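Are 200 demos of one pick enough before I train?
Posted September 30, 2023

I'm teaching a small arm to pick up a banana from a dark tabletop with other stuff lying nearby. I have 200 demonstrations, all driven by hand, wrist view only. The Vendden guide says that's plenty for one task. I have my doubts, as the same company sells the arm. 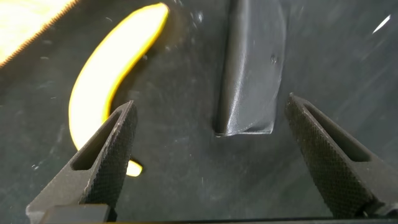
My worry is that every run starts with the fruit in nearly the same spot, so I may be paying for 200 copies of one example. Also, the highlights on the peel go almost white. Do I fix the light or leave it?

Solange Pichon

Brova

Depends what you mean by enough. I did 951 for a similar pick and the last few hundred bought me nothing I could measure. Move the banana, turn it, change what sits next to it. I'd throw out half of yours and redo them that way. As for the light, turn it down for some runs and leave it for others. And hold back 4 starting layouts you never train on, or your success rate means very little.

Prado

just get more data, worked for me

Gerivdale

"Worked" on what, though? I'd add a few runs where you miss the first grasp and recover. Clean demos look great in the log and teach it nothing about a fruit that rolled. I don't trust the guide's number either.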